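Fomley Working Dog Vest

Sizes: S, M, L, XL and Giant
Colors: red, navy, forest green
Item no. 493
Price: $69

We've been making gear for service and therapy dogs for a good few years now, and the Fomley is the vest we get the most mail about (nice mail, mostly!). It's light, it stays put, and it goes on over the head with two side buckles, so you can do it up with one hand while the other one holds the leash.

Houda Benjelloun drew the first pattern for her own Newfoundland, a big hairy girl who rubbed raw behind the elbows in every vest they tried. So the Fomley is cut high under the front legs, and the chest piece is lined with the same soft mesh we use in our Plirent harness. Big dogs, deep chests, thick coats – this is the vest for them. Smaller dogs do fine in it too, and the S now goes down to a 20-inch girth.

Patches are hook-and-loop and swap in seconds. If your dog does both kinds of work, you can wear SERVICE DOG to the doctor's office and change to THERAPY DOG before you go in to visit on the ward. One pair of each comes with the vest. Blank patches can be stitched with your dog's name, up to ten letters.

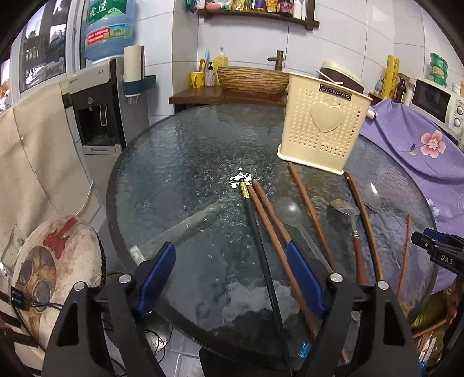 The handle is the part we changed most in April. The old one was a flat strap and it lay down into the fur, which made it hard to find without looking. The new one is a padded loop that stands up by itself. It's meant for light guiding through doors and crowds. Please don't use it for balance or to pull yourself up from a chair! For that kind of work your dog needs a rigid harness fitted in person, and a word with your vet first.

Horacio Montecinos did the wash testing, and he was not gentle with it. Cold water, mild soap, hang to dry. Take the patches off first or they'll grab everything else in the machine.

Measuring: run a soft tape around the widest part of the ribs, just behind the front legs, with the dog standing. Between sizes, go up. The Giant fits girths of 38 to 46 inches.

In the box: vest, four patches, spare buckle, card sleeve for the inside pocket.

Goes well with: Kultum short leash, Kolář rain cover (L and up)

Page updated 24 Jul 2020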